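Trustlow pauses Ulari home-assistance trials after gripper fault

September 29, 2023 — Trustlow has paused all trials of its Ulari two-armed robot after a gripper failed to release when told to. No one was hurt. The pause covers 18 robots at 3 sites.

The fault showed up during bathroom tasks, in which the robot handles small items such as a toothpaste tube. A stop command reached the arm, but the gripper held its grip for 4 seconds before opening. Engineers went through 63 earlier runs and found the same delay in one other log. The cause has been traced to a software update that put release commands behind arm motion commands in the queue.

"The release has to come first, whatever the arm is doing," said Kaan Tatlı of Trustlow. "We had that order wrong."

Tasks at the vanity and movement across the office floor are both covered by the pause.
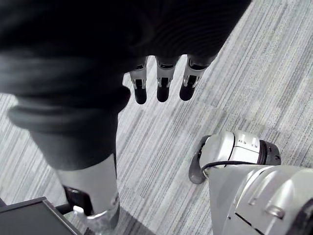
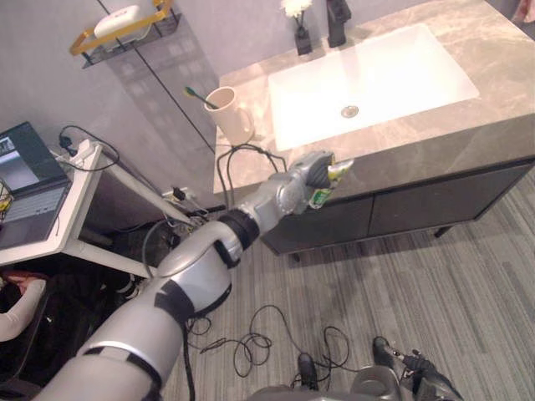
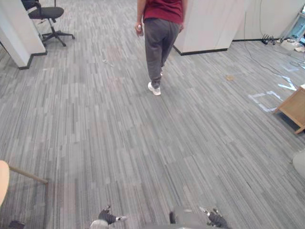
Doğukan Tatlı of Karaca, a trial partner, said the company should have been told about the first delay when it was logged — it heard only after the second. He said Karaca would not restart until it had seen the corrected software tested on its own robots.

Trustlow has agreed to that condition and will now report any late release to partners on the day it is logged. Trials are expected to resume in November. Sites running the older Trunelum controller did not receive the update and do not need to take any action.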